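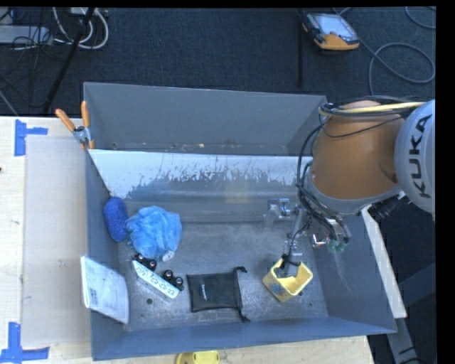
The gray bin, Sunday. Pouch, yellow box, long white thing.

OK quick one because I have to be out the door by six and I promised myself I'd post before May is over.

The bin. I've been meaning to write about the bin for ages. Big gray metal thing, two sections, a narrow one at the back and a wide one in front with a sloped divider between. I got it from a guy called Panagiotis Karagiannis who was clearing out a unit in Claltholm and wanted it gone that day. Scratched to bits already when I got it. Hasn't improved.

The idea was everything without a home goes in the front part. The back part was going to be for small stuff – screws, keys, the odd battery – and I gave up on that in a week becuase you can't get your hand in there comfortably. So it stays empty. There are rusty specks all along the bottom seam and I keep saying I'll get the vacuum nozzle down there. Next time.

So. Current contents, and what I'm doing with them.

Black drawstring pouch. Good pouch! Flat, takes up no room, the cord still runs fine. I have far too many of these and they all came with something I no longer own. Keeping this one, it's going to hold the charger cables when I go to Morais.

Yellow box. No lid, and the rim is all uneven where it's been cut down. My sister hates it. I like it, it's the right height for reaching into, and there's still a bit of the red and blue printing on one side. It used to live under the sink. Staying in the bin for now as a sort of bin within the bin, for the little things the back section was supposed to take.

The long white one with the row of characters along the top. Moved it three times this month from shelf to drawer to bin. Does not fit in the drawer unless it goes diagonal, and then nothing else fits. It doesn't really sit straight in the bin either but at least there's room around it. Undecided.

Apart from those there's just the light blue bath pouf, the dark blue sponge and a thin white book or packet left in there, which I'm pretty pleased with. Back in winter you couldn't see the floor of it. I took two bags to the Gevberg swap shelf and the rest got sorted over a few evenings with the radio on.

Somebody asked last time whether a plastic tub would do the same job. Sure, probably. I just like that I can drop things in this one and not worry about it. It's heavy though, and I do worry a bit about the table, which is pale wood and marks if you look at it wrong. Felt pads are on the list. Anyone know a kind that dont slide off after a month?

Right, shoes, keys, going. Shelf by the door is next.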